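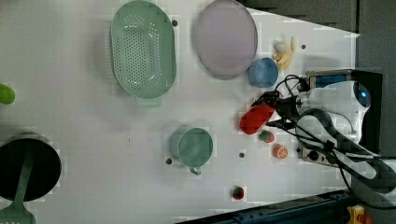

The Meltero bench during a run on the kitchen set, with the gripper over the red pepper. Photo: Meltero

Anežka Holub keeps a text file of every grasp that surprised her. It has 114 entries, and she reads the last one aloud before the kettle has boiled: planner returned success, gripper closed on air, force reading flat, arm carried nothing to the plate and opened over it.

"That one was a timestamp," she says. "Most of them are timestamps."

Holub writes the perception and planning software at Meltero, a small company that sells a pick-and-place stack called Tomia to integrators. The test bench is a white table covered in toy food and plastic kitchenware. Her colleague Radoslava Michalík maintains the motion controller, named Diter, and the two of them share responsibility for whatever happens between the camera driver and the joint commands.

The failure in entry 114 is typical. The wrist camera publishes an image, the segmentation node takes its time with it, and by the time a mask comes out the arm has moved. If the mask is paired with the current wrist pose instead of the pose at capture, the grasp target shifts by however far the arm travelled.

"At low speed you get away with it, so it sits in the code for months," Holub says. "Then Rada raises the velocity limit and I get a bug report."

Michalík does not dispute this. The limit went up in September, after she rewrote the trajectory smoothing in Diter. The old version stopped fully between approach and descent. The new one blends the two segments, and the pause that had been hiding the timing fault disappeared.

The fix was to buffer wrist poses and look them up by capture time. Holub describes it as nine lines of code and two weeks of arguing about which clock to trust. The camera has one, the controller has another, and they drift apart over a shift. They settled on the controller's clock and now estimate the camera offset at start-up, then again whenever the arm is idle.

Asked why the bench uses toys, Holub says the shapes are awkward in useful ways. A strawberry is small, and its mask can disappear altogether at the default threshold. A banana is curved, so the centroid of its mask can fall close to the edge of the object or outside it. A mug seen from straight above is a ring with a handle, and a planner that has not been told otherwise will try to grip the middle, where there is nothing to grip.

"A colander is worse," Michalík says. "The depth image through the holes is rubbish. You get the table, or the rim of the hole, or no return at all."

Tomia handles this by fitting a surface to the valid depth points inside each mask and throwing out whatever sits too far from it. The rejection distance was a constant until the spring. It is now scaled by the local noise estimate, a change Holub resisted because it made the results harder to reproduce by hand.

Colour causes its own trouble. A pale plate on a white table gives the segmentation very little to work with, and shadows get picked up as part of the rim. Holub's current branch treats a mask boundary with no matching depth step as suspect and lowers its score. She is not satisfied with it. Flat plates have a small depth step to begin with, and the check sometimes throws away good masks along with the bad ones.

The regression suite is the part both of them would keep if they had to start over. It holds 2,269 recorded scenes, each with the raw images, joint states and gripper readings, and it replays through the full stack overnight. The replay tool, Baláž, was written by Michalík in a fortnight and has been patched ever since. It can substitute any node's output with the recorded one, so a changed planner can be tested against old perception, or the reverse.

"Before Baláž we would each prove it was the other person's node," she says.

Replay has limits. Once the new planner picks a different path, the recorded images no longer match where the camera would have been, and everything after that point is marked as unscored. Holub would like a simulator to fill the gap. Michalík thinks the contact model would cost more to tune than it would save — the two have had this conversation often enough to abbreviate it.

For now the work is on recovery behaviour. When the fingers close further than the expected object width, Tomia is supposed to stop, back off along the approach direction and look again. In the current build it does so with a fixed retreat distance, and near the mug that can leave the camera looking at the handle only. The planned change is to choose the retreat pose by how much of the original mask would be back in view.

Holub has the ticket open. It has 19 comments on it, most of them hers.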